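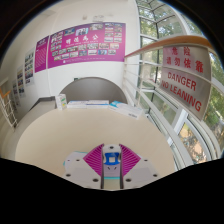 Jolene Tipoki
Tournament Director, Kostville Squash Open

Frequently asked questions: players, parents and spectators
Last updated 12/5/21

The questions below are the ones that come in most often by phone and email. Please read through them before contacting the office. The full conditions of entry are on the entry form, and if anything here differs from the conditions of entry, the conditions of entry apply.

ENTRIES

Who can enter?
Anyone who is a current financial member of a squash club, in this state or another one. Players who aren't in a club can buy a casual playing membership when they enter. It covers you for this tournament only and doesn't carry over to pennant.

I entered the March tournament that was postponed. Do I need to enter again?
No. All 141 entries from March were carried over unless the player asked to withdraw. You should have had an email confirming your event and grade. If you haven't, check your junk folder first, then write to us with your full name and the event you entered.

A few players changed clubs or moved up a grade over the break. If that's you, let us know so the draw is right. You won't be charged anything extra.

I withdrew in March and got a refund. Can I come back in?
Yes, if there is still room in your grade. You will need to fill in a new form and pay again. We can't hold a place for you while you decide.

Is there a limit on numbers?
Yes. The draw is capped for each grade, and the Open and A grade events are already full. You can go on the reserve list for either. Reserves are taken in the order they were received, except in the Open, where the referee may place a reserve according to grading points.

Can I play in more than one event?
You can play one graded event and one age event. If you enter both you have to accept that you may play two matches close together. We leave at least an hour between the end of one match and the start of the next, and more if the courts allow it.

Can I play doubles as well?
There is no doubles this year. We had planned it for the Peltuvton courts, but the movable wall there is still being repaired and won't be ready. People who had paid for doubles have been refunded for that part of their entry.

GRADING AND THE DRAW

How is my grade decided?
We use Ezzat points, the same list used for pennant in the district. Your grade is taken from the list as it stood when entries closed. Results after that date don't count, whether they help you or not.

I don't have Ezzat points. What grade should I enter?
Put down your most recent pennant grade and the name of your club captain. Interstate players should list two recent tournament results. Stanisława Kołodziej, our referee, looks at every unlisted player and will contact you if she thinks the grade you've chosen is wrong. If you really don't know, enter lower and tell us in the comments box. It is easier to move a player up before the draw than to move one down after it.

I think I've been put in the wrong grade. Can I appeal?
Yes, in writing, before the draw is published. Once it has been published we don't move players between grades for any reason except a withdrawal that leaves a grade too small to run.

When does the draw come out?
Six days before the first match. It goes up on the tournament page and on the noticeboard at the Kostville courts. We don't email it to individual players and we don't give out match times by phone before it is published.

Will I get more than one match?
Yes. Every player in a graded event who loses in the first round goes into the plate. Age events are played as round robins where numbers allow.

Can you put me on later? I have work / a wedding / a long drive.
There is a box on the entry form for this. We do what we can for first round matches and nothing at all after that. Players coming from Peltuvton or further out are not given the earliest matches on the opening day. Please don't ring the referee about it.

THE JERKER CUP

What is the Jerker Cup?
It's the teams event held alongside the Open. Each club can enter one team, with players taken from at least two different grades. It began as a match between Kostville and Peltuvton and was opened up to other clubs later on. Peltuvton are the current holders.

Do I have to be playing in the Open to play in the Jerker Cup?
No, but you do have to be a member of the club you're representing, and you must have been one before entries closed. Casual memberships don't count.

How is it scored?
One point for each game won and a bonus point for the match. If teams finish level, it goes to a count back on games lost and then on points. The captain has to hand in the team order before the tie starts. A team order can't be changed once the referee has it, even if both captains agree.

ON THE DAY

What time should I get there?
Half an hour before your listed time. Matches may be brought forward if both players are present and agree. You won't be asked to start early if you don't want to.

What happens if I'm late?
A player who isn't ready to go on court 10 minutes after the match is called can be defaulted. If you are held up on the road, ring the tournament desk, not your opponent. The number is on the bottom of the draw. The referee decides, and she does have some discretion – but not much once the day is running behind.

Do I have to referee or mark?
Yes. The loser of each match marks the next match on that court. If you've never marked before, come to the desk and someone will sit with you. Juniors under thirteen are excused. Players who leave without marking may have a future entry refused.

What scoring is used?
Best of five games, point-a-rally to eleven, in the Open, A and B grades. Lower grades and all plates are best of three. Age events are best of three until the final.

What ball is used?
Double yellow dot in all grades down to and including C. Single dot below that. Balls are supplied for each match and have to come back to the desk afterwards.

Do I need eye protection?
It's compulsory for all juniors, in matches and in warm-ups, and for anyone on court with a junior. We recommend it for everybody else. Prescription glasses are not accepted as protective eyewear.

What can I wear?
Any sports clothing is fine. Shoes must be non-marking, and they must not have been worn in from the car park. Team players in the Jerker Cup need matching tops.

Can I get a racquet restrung?
Yes. Algirdas Juška will be stringing in the foyer on all days of the tournament. He asks for at least two hours, so don't leave it until your match is called. Payment is to him directly, cash or card. Bring your own string if you want something unusual.

HEALTH AND VENUE RULES

Do I need to check in?
Everyone entering the building has to check in, every time, including people who are just dropping off a child. There is a paper sheet at the desk for anyone without a phone.

What if I feel unwell?
Stay home, get tested and let us know. You'll get a full refund of your entry fee, even on the morning of the match, and you don't need to provide a certificate. This also applies if you are waiting on a test result or have been told to isolate.

Are there limits on spectators?
Yes. The building can hold 135 people at one time under the present rules, and that figure includes players and officials. In the first two rounds each player may bring one person. We hope to have more room for the finals, and any change will be posted on the tournament page.

Can we shake hands?
We'd ask you not to. Tap racquets. Please also keep from wiping your hands on the walls of the court.

Are the change rooms open?
The toilets and showers are open. The benches and lockers are not in use, so come dressed to play if you can, and keep your bag with you in the viewing area.

Will there be food?
The canteen will be open for hot drinks, rolls and packaged snacks. There is no shared supper this year. You are welcome to bring your own food. Water bottles can be filled at the tap beside court one, but the drinking fountain has been turned off.

What happens if the tournament has to be called off?
If it's called off before the first match, all entry fees will be refunded in full. If it's stopped part-way through, fees for events not yet started will be refunded and the rest will not. We can't refund travel or accommodation, so book something you can cancel.

JUNIORS

Does my child need an adult with them?
Yes, for anyone under sixteen. It can be a parent, a coach or another adult you have named on the form. The adult has to stay in the building while the child is there.

Can parents coach between games?
Yes, between games only. Talking to a player during a game, in any language, will get a warning first and then a conduct point against the player.

Who do I talk to about a concern?
Lilibeth Soriano is our junior coordinator and child safety contact. She will be at the venue throughout and can be reached through the desk. You can speak to her privately at any time.

AFTER THE TOURNAMENT

When is prizegiving?
Straight after the Open finals, on court one. Finalists in all grades are asked to stay. If you can't, tell the desk and we'll send your prize to your club.

Do matches count for grading?
All main draw and plate matches count. Jerker Cup matches don't. Points normally show up on the Ezzat list at the next monthly update. If a score is wrong, have both players email Ashraf Lahlou, who enters the results, and he'll correct it.

I left something behind.
Lost property is kept behind the desk during the tournament and then at the Kostville courts for a month. After that, clothing and shoes go to the op shop. Racquets are kept longer.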